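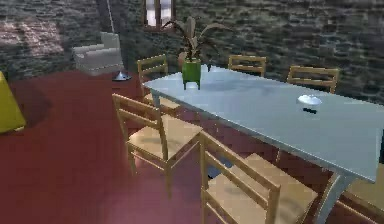 キスティナ・ハラハップさんからは、ログには衝突の記録がひとつも残っていないのに、走行体が壁の前まで行ったきり食卓に戻ってこない、前進の指令は出続けているし画面にもエラーは出ない、これは待っていればそのうち動き出すものなのでしょうか、というお便りをいただきました。

残念ながら、待っていても動き出すことはまずありません。このお便りのおかげで本章をまるごと書き直すことになりました。キスティナさん、ありがとうございます。同じ症状でお困りの方も、どうぞ慌てずに、お茶でも用意してから順番にお読みください。

第7章 壁際で動かなくなったとき(壁際停止)
最終改訂 2023/6/11 担当 メラティ・ラーマン

7.1 どんな症状か

Durkowの室内シミュレーションで走行体に「食卓まで」のような目標を与えると、ふだんは家具の間を抜けて目標のそばで止まり、到着の印が付きます。壁際停止が起きると、途中で向きを誤って壁に寄り、前進の指令を受けたまま位置がほとんど変わらなくなります。やっかいなのは、指令だけを見ているかぎり元気に走っているように見えるところで、私も最初のころは気づかずにひと晩まわしてしまい、朝になって肩を落としました。

まずは走行記録の「指令」と「実位置」の2つの列を並べて見てください。前進の指令が40ステップ以上続いているのに実位置が変わっていなければ、壁際停止と考えてまず間違いありません。

注記 目標に着いたあとで止まっている場合も、実位置は変わりません。到着の印が付いていれば正常ですので、本章の手順は必要ありません。

7.2 止めて、記録を残す

1. 操作画面で「一時停止」を押します。「終了」は押さないでください。
2. 画面下の時刻表示が進まなくなったのを確かめます。
3. 「記録」の欄から「現在の状態を保存」を選び、わかりやすい名前を付けます。部屋の名前と目標の名前を入れておくと、あとで探すときにずいぶん楽です。
4. 走行体の視点の画像を1枚、同じフォルダーに書き出します。 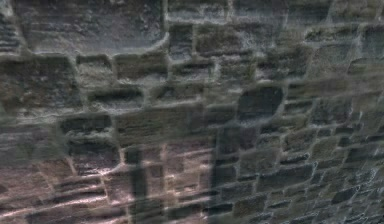
5. 書き出しが済んだら、保存した状態をいちど読み込んでみて、走行体が同じ位置、同じ向きで現れるかを見ておきます。

注意 一時停止をせずに「終了」を押すと、直前の状態は失われます。学習中の場合は、そこまでの走行がすべて「失敗」とだけ記録され、何が起きたのかを後から追えなくなります。どうぞここだけは急がないでください。

7.3 接触判定を確かめる

衝突の記録が残らないのは、たいてい壁の接触判定が切れているか、薄すぎるためです。石積みのように表面に凹凸のある壁では、見た目の面と判定用の面が別々に作られていて、片方だけが古いまま残っていることがあります。

1. 部屋の編集画面を開き、「判定面を表示」に印を入れます。
2. 壁の見た目と判定面がずれていないか、真上からと真横からの両方で見比べます。
3. ずれている場合は「判定面の作り直し」を実行します。部屋の大きさによっては時間がかかりますが、進み具合の棒が止まって見えても、そのままお待ちください。
4. 「接触を記録する」が「なし」になっていたら「すべて」に変えます。出荷時の設定は「移動物のみ」で、これだと壁への接触は記録に出ません。
5. 変更を保存し、部屋を読み直します。

注記 椅子やテーブルの脚も、同じ画面で一緒に見ておくことをおすすめします。ワヒュディ・チンさんは壁ばかり三日も調べて、結局は椅子の脚の判定面が隣の壁まで伸びていたそうです。

7.4 見張りの設定を入れる

判定面が正しくても、走行体が壁を向いたまま前進を選び続けることはあります。視界が壁だけになると、目標の手がかりになる家具がひとつも入らず、同じ選択を繰り返しやすくなるのです。そこで、動かなくなったら自動で手を打つ「見張り」を入れておきます。

1. 設定ファイルの「見張り」の項目を「有効」にします。
2. 「停滞とみなすステップ数」に40を入れます。小さくしすぎると、狭い場所でゆっくり向きを変えているだけの走行体まで止められてしまいます。
3. 「停滞時の動作」は「後退してから旋回」を選びます。「その場で旋回」は、壁に接したままだと車体の角が引っかかり、うまく回れないことがあります。
4. 「再試行の上限」は2にします。これを超えた走行は、その時点で打ち切りになります。
5. 「1走行の上限ステップ数」を2,560にします。見張りが働かなかったときの最後の備えですので、空欄にはしないでください。

注意 本章の設定はシミュレーション専用です。実機のStorkleyに同じ設定ファイルを渡さないでください。実機では後ろに人や物があるかもしれず、自動の後退は大変危険です。実機が壁際で動かなくなったら、まず非常停止ボタンを押し、車輪が止まったのを目で確かめてから近づいてください。前進の指令が残ったまま車体を手で引き離すと、離れたとたんに走り出すおそれがあります。

7.5 もとの位置からやり直す

1. 7.2で保存した状態を読み込みます。
2. 目標は変えずに「再開」を押します。
3. 記録の画面に「停滞を検出」「後退」「旋回」の順で行が出るかどうかを見ます。
4. 壁から離れたら、そのまま到着の印が付くまで走らせます。
5. 同じ部屋で出発位置を変え、13回ほど走らせてみます。一度うまくいっただけで安心したくなる気持ちはとてもよくわかるのですが、壁際停止は出発位置や最初の向きによって出たり出なかったりします。

「停滞を検出」の行が出ない場合は、設定ファイルを保存したあとに部屋を読み直したかどうか、もう一度お確かめください。行は出るのに同じ壁へ何度も戻ってしまう場合は、見張りではなく経路の選び方のほうに原因がありそうです。第9章「目標を見失うとき」へお進みください。

どちらにも当てはまらないときは、保存した状態、走行記録、視点の画像の三点をそろえて、サポート窓口のハミッシュ・マフイカまでお送りください。設定ファイルも添えていただけると、こちらで同じ状態を作るのがぐっと早くなります。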